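主题：Re: [Wornodura-dev] mip 链到底在打包时生成还是加载时生成
发往：Wornodura-dev 列表
抄送：Gernis-format 列表

原帖引得比较长，前半段留着，后面按条回。

> 目前 Gernis 包里只存最高一级纹理，其余各级由加载器在读入时现算。
> 这个做法是格式第一版定下来的，当时的理由是包体小、分发快。
> 现在材质库已经到 186 个材质，冷启动一次，光是生成 mip 就要
> 将近 60 秒，而且每台机器都要重算一遍，结果还不完全一致。
>
> 我提议：
> 一、打包工具直接写出完整 mip 链，加载器只负责映射和上传。
> 二、旧包继续可读，缺级的由加载器补，但打一条警告。
> 三、下一个格式版本里删掉加载器的生成代码。
>
> 包体会大三分之一，我认为可以接受。反对的请说明具体场景。

第一条同意，第二条基本同意，第三条反对。理由写在下面，顺序和原帖不同，先说一致性。

一、结果不一致的来源

原帖把“每台机器结果不完全一致”当作附带问题，我认为它才是主要问题。加载时间长可以用缓存盖过去，一致性盖不过去。

我把几台构建机上生成的各级导出来逐字节比对，差异来自三处。

第一处是滤波核。加载器里有两条路径，向量化路径和标量路径，前者用的是预先归一化的权重，后者每次求和后再除。两者在数学上等价，在半精度累加时不等价。第四级以后差异开始出现，越往下越明显。

第二处是颜色空间。反照率贴图应当先转到线性空间再降采样，再转回去。代码里判断是否需要转换的依据是文件名后缀，不是包头里的标志位。早期有一批材质的后缀没有按约定写，于是被当作数据贴图直接平均，低级别整体偏暗。材质库里受影响的有 57 个，名单我放在仓库的 tools 目录下了，里面每一行是材质路径加上错误判定的通道。

第三处是边界处理。包头里写的是重复，加载器在降采样阶段却一律按钳制取样。对大部分贴图没有影响，对需要平铺的贴图，接缝会随级别升高逐渐变宽。木纹一类方向性强的材质最容易暴露这个问题，相邻两块之间的纹路在高级别上会断开。

后两处是缺陷，应当修，和在哪里生成没有关系。只有第一处是“加载时生成”这个结构本身带来的。

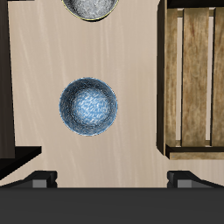

图 1 蓝碗与浅色木纹桌面，俯视

二、包体增大的实际数字

三分之一这个说法只对未压缩数据成立。等比级数求和是四分之一加十六分之一一路加下去，极限是三分之一，没有问题。但 Gernis 包外层还有一次通用压缩，高级别的数据量小、熵高，压缩率比最高一级差。另外块对齐要求每一级起始偏移按页取整，最低几级每级只有几个像素，也要各占一页。材质多而贴图小的库，这部分浪费不能忽略。

建议把最低的几级合并到一个尾块里，块内用固定偏移，不单独对齐。Zondunier 的打包器很早就是这么做的，他们的文档里叫尾部打包。我们这边改动不大，包头的级别表加一个字段，记录从哪一级起进入尾块即可。旧加载器遇到不认识的字段会跳过，这一点我核对过解析代码，它按长度前缀走，不会错位。

合并之后，我手头这份库增加的体积可以接受，和原帖的判断一致。纯法线贴图的包增长最多，反照率包增长最少。

三、法线贴图不能照搬

原帖没有区分通道类型，这里补一下。法线贴图逐级平均之后向量长度会变短，目前加载器的做法是重新归一化然后丢掉长度。丢掉的长度恰好是粗糙度应当增加的部分。表面凹凸密集的材质在远处会显得比近处更光滑，高光收得很紧，晃动镜头时出现闪点。

如果改到打包时生成，就有机会把这部分长度折算到粗糙度通道里。打包时两张贴图都在手上，加载器里则是分开读的，很难协调。这是我支持第一条的另一个理由，在我看来比启动时间更有分量。

折算公式有几种，常见的是由平均向量长度反推方差，再把方差加到粗糙度的平方上。注意这里加的是哪一种粗糙度，感知粗糙度和线性粗糙度差一次平方，库里两种都有，包头没有标明。所以在做折算之前，得先给包头加一个粗糙度约定的枚举值，默认值定为“未知”，遇到未知时不做折算，只做普通降采样。
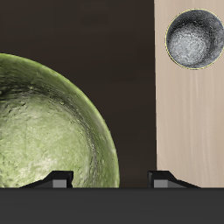

图 2 绿碗内侧的粗糙表面，后方为深棕色墙面

四、不同意删除加载器生成代码

第三条的前提是所有纹理都从包里来。实际情况不是这样，至少有下面几类纹理没有打包步骤。

运行时合成的纹理。脏污层、磨损层是几张输入贴图按遮罩混合出来的，遮罩在运行时才确定，混合结果只有最高一级。理论上可以对每一级分别混合，但遮罩是非线性阈值函数，先混合后降采样和先降采样后混合不等价，差异在遮罩边缘处很明显。

环境探针。各级对应不同粗糙度的预滤波，生成方式和普通 mip 不同，走的是另外一段代码，不过它在最后一步调用了同一个下采样函数。把函数删掉，探针这边要另写一份。

编辑器里的临时导入。使用者拖一张图进来，期望立刻看到结果，不会先去跑打包工具。在编辑器里内嵌打包工具当然可行，那么生成代码只是换了个目录，并没有删掉。

所以我的意见是保留代码，但抽成独立的库，打包工具和加载器链接同一份。向量化路径和标量路径统一为同一种归一化方式，累加一律用单精度，最后再截断。这样即使两边都生成，结果也按位一致，可以用测试固定下来。

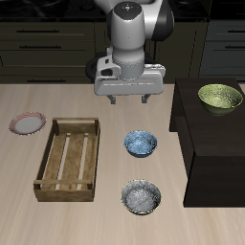
另一位维护者在评审串里提出，单精度累加会让向量化路径的吞吐量下降一半，低端机器上探针更新原本就卡在这里，希望保留半精度作为编译选项。他同时指出，按位一致只有在两边使用相同的融合乘加设置时才成立，编译器默认开启收缩的平台上，光统一源代码不够。

两点都成立。对第一点，我倾向于只给探针这一条路径留半精度，因为探针结果不落盘，也不参与比对，一致性要求低。做成编译选项则会影响所有调用方，测试矩阵要翻倍。对第二点，需要在这个库的构建脚本里显式关闭浮点收缩，并且在头文件里加静态检查，检测到快速数学选项就直接报错。有几个下游喜欢在全局打开快速数学，这里报错会有人抱怨，但总好过悄悄产生不同的结果。

五、兼容与警告

第二条里的“打一条警告”，建议写清楚打在哪里、打几次。现在加载器的日志是按纹理输出的，旧库一加载就会刷出上百行，别的信息全被冲掉。改为按包输出，每个包一行，格式固定，便于脚本提取：包名、缺少的级数、判定的颜色空间、采用的边界模式。后两项写出来以后，第一节说的那类误判在日志里就能直接看到，不必再去导出比对。

另外需要一个严格模式。持续集成里应当把缺级当作错误处理，否则旧包会一直混在库里。开关放在环境变量还是配置文件我没有意见，但不要两处都放，上一次的优先级问题拖了很久。

包的版本号怎么走也要定。加尾块字段属于向后兼容的改动，升次版本号。颜色空间判断从后缀改为标志位，读同一个旧包会得到不同的像素，严格说属于行为变化，即使新结果才是对的。我的意见是升主版本号，旧版本号的包继续按后缀判断，只有重新打包过的才按标志位。这样旧项目升级之后画面不会自己变，需要修正的人重新打包即可。

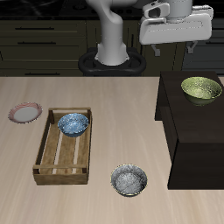

沈仲衡
Wornodura 存储与格式模块维护者

六、重新打包的步骤

先跑一遍校验，列出标志位和后缀冲突的材质，人工确认，再改标志位。不要用脚本批量改。名单里有几个是故意以数据方式存储的遮罩图，名字取得像反照率，改了反而会错。

确认之后整库重打。打包工具需要先合入尾块支持，该分支目前在 Pan 的构建节点上能通过全部测试，在另一套工具链上有 11 项失败，全部集中在非二次幂尺寸的贴图。初步看是奇数边长时舍入方向不一致：一边向下取整，一边向上取整，级数因此差一级。规范里写的是向下取整，按规范改。奇数边长降采样时用三抽头权重，不能简单丢掉最后一行一列，否则图像会逐级向左上角漂移半个像素，几级累积下来肉眼可见。

重打之后旧缓存必须失效。缓存键目前由源文件散列和加载器版本组成，没有包含滤波器参数。建议把滤波核标识、边界模式、颜色空间三项都加进键里，以后再调滤波器就不用手工清缓存。

七、测试

需要新增的用例如下，没有写到的沿用现有的。

常量图：任意尺寸的纯色输入，每一级都必须等于原值，用来抓归一化错误。
棋盘图：黑白相间的输入，第一级在线性空间应为一半亮度，转回显示空间后应明显高于中间值，用来抓颜色空间错误。
平铺图：左右边界连续的渐变，平移半个周期后再生成，结果应当与先生成再平移相同，用来抓边界错误。这一条只对二次幂尺寸做，并且平移量在该级上须为整数。
短向量图：两个方向交替的法线，检查折算后的粗糙度是否落在解析解的容差之内。

参考数据随仓库一起存，不从网络下载。体积不大，尺寸取小一些即可，没有必要用完整的材质。

八、待定的问题

滤波核本身要不要换。现在用的是盒式，优点是简单，缺点是高频残留。换成更宽的核，清晰度和混叠都会改善，但有负瓣的核会产生越界值，反照率截断之后能量不守恒，法线则可能翻转。我倾向于这一轮不动，先把一致性解决，核的选择单独开一个主题。缓存键里预留滤波核标识，也是为那时候做准备。

透明度贴图的覆盖率保持。植被一类用透明度测试的材质，降采样后通过测试的像素会变少，远处看起来变稀。通行的做法是逐级缩放透明度，使覆盖率与最高一级相同。这需要知道测试阈值，而阈值存在材质里，不在纹理包里。同一张贴图被两个不同阈值的材质引用时，只能选一个。这个问题我没有好的方案，欢迎提。

块压缩的先后。应当先生成各级再分别压缩，目前有一条旧路径是先压缩、解压、再降采样、再压缩，误差叠加两次。统一到新库之后这条路径自然消失，但要确认没有外部脚本在直接调用它。知道哪里还在用的，请在本串回复脚本路径。

以上如果没有异议，我先提交独立库的补丁，只含普通降采样和构建脚本，不含粗糙度折算。折算部分要等包头枚举值定下来。尾块字段的格式草案另发到 Gernis-format，讨论请在那边进行，本串只谈生成位置和加载器的取舍。

> 另外，如果改到打包时生成，打包机的耗时由谁来承担？
> 现在夜间构建已经排得很满。

这一条漏了，补在这里。打包只处理有变动的材质，不需要每晚全量。全量重打只在主版本号变化时做一次，可以错开夜间构建，放在中午跑。增量判断沿用上面说的缓存键，两边共用一套逻辑，不另外维护清单。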